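# Demonstration gathering (robot learning)

**Demonstration gathering** is the slow, slightly silly, very necessary business of showing a robot how to do a chore, over and over, so that a learning system can have a go at it later. I've kept this page since I joined the Tela project, and I'm writing it the way I'd explain it to a new person over coffee, so expect opinions. Kamran Bagheri wrote the first version of the section on episodes and I've chopped it up quite a bit (sorry, Kamran).

## What counts as a demonstration

One demonstration, or *episode*, is one complete try at a task from start to stop. Everything gets saved along the way: the video from each camera, the position of every joint in both arms, and how far open the grippers are. The learner gets all of it and tries to work out what an arm ought to do next, given what the cameras see right now.

Notice what's missing from that list. There's no explanation. A person who packs groceries knows that a bag has an inside, and the learner has to pick that up from the examples. If all your examples have the bag lying the same way, it'll happily learn that bags lie that way, and then you turn one around and it falls to pieces!

## Where the examples come from

There are a few ways to get them, and people get surprisingly heated about which is best.

- **Leader and follower.** You move a small pair of arms by hand and the bigger pair copies you. It's the one I learned on, and my favorite by a mile.
- **Hand guiding.** You grab the robot itself and push it through the motion. Lovely for one arm, a real wrestling match for two, and your own hands end up in the video.
- **Headset or handheld controllers.** Quick to set up. I find it hard to judge depth this way, though Poul Lund swears by it and is annoyingly good at it.
- **Letting a half-trained system try** and stepping in when it goes wrong. You get examples of recovery, and those are worth a lot.

Most collections end up as a mix. The Tabrizi set, the one I know best, has 3021 episodes in it, and 482 of those are corrections where a person took over partway through.

## Choosing a task

Beginners tend to pick something like stacking blocks, and there's nothing wrong with blocks. They hold still, they have flat sides, and the gripper either has one or it doesn't. After a while, though, you want something that fights back a little.

Bags fight back. A thin plastic bag has no fixed shape, it lets light through so the cameras have a hard time with it, and every touch changes it. Fruit is a good partner for it: round things roll, a banana has a right way and a wrong way to be picked up, and you can get a lot of variety out of a small pile. With two arms you also get the question of who does what. Does one arm hold while the other one reaches? Do both reach? Your operators will each answer that differently unless you write it down, and I really do recommend writing it down.

At Stokby we settled on short written task cards. A card names the objects, says where things start, and says what the end should look like. It says nothing about the path in between. Kamran wanted the path on there too, and we argued about it for most of October.

## Cameras

You want at least one fixed view that takes in the whole workspace, and you want one on each wrist if you can get it. The fixed view tells the learner where everything is. The wrist view tells it what the fingers are up to, and for anything soft that's where the useful detail lives - the fixed camera often has an arm in the way right when the interesting part happens.

Wrist views look odd to people at first. The table tips and swings, the basket comes in sideways, and the fingers always poke in from the same edge. You get used to it after an afternoon or so. Check that the clocks agree, too, or you'll be teaching the arm to act on old news.

## Resets and variety

The reset is everything you do between episodes, and it'll eat your day if you let it. Our cards allow 15 episodes before the operator swaps, mostly to keep the resets from getting lazy. A tired person puts the basket back in the same spot every time (I've done it, everyone's done it) and then the set has far less in it than the episode count would suggest.

So move things. Shift the basket, crumple the bag a new way, change which fruit goes where. Leave a few odds and ends toward the back that have nothing to do with the task, so the learner gets some practice at ignoring clutter.

## Keeping and tossing

Not every episode should stay. At Prarkville the rule was to drop anything with a dropped frame or a wrong starting layout, and their fruit set came down to 1615 episodes after the cleanup. Fumbles are a harder call. I keep a fumble if the operator recovers and finishes the job, and I mark it so it can be left out later. Poul tosses them all. We've trained on both kinds of set and still don't agree about what we saw, so I'll leave that one open until someone runs it properly.
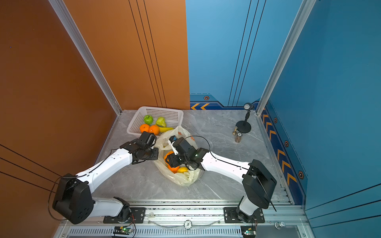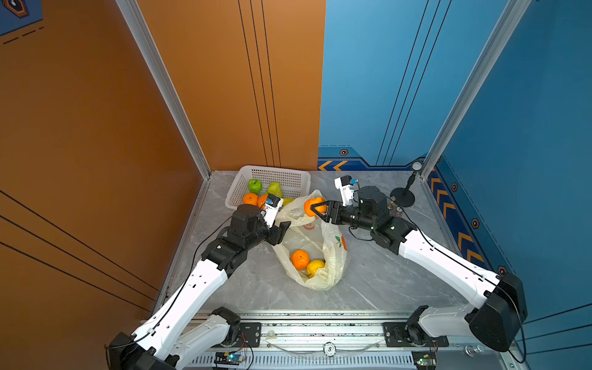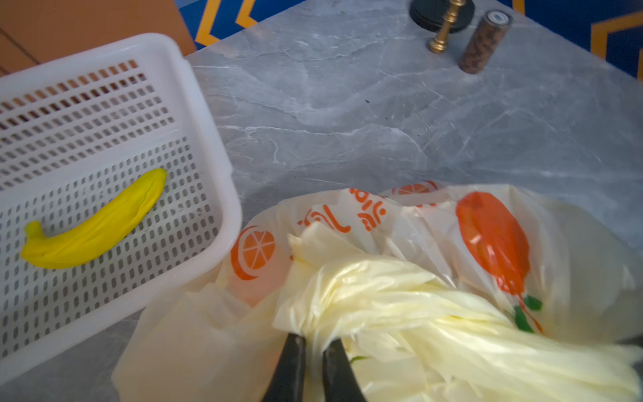

*Two-arm fruit and bag work, with the white basket and the plastic bag on the marble-patterned surface. The first two are fixed views, the third is from a wrist camera.*

## See also

- Task cards
- Leader and follower arms
- Episode labels
- Clock matching for several cameras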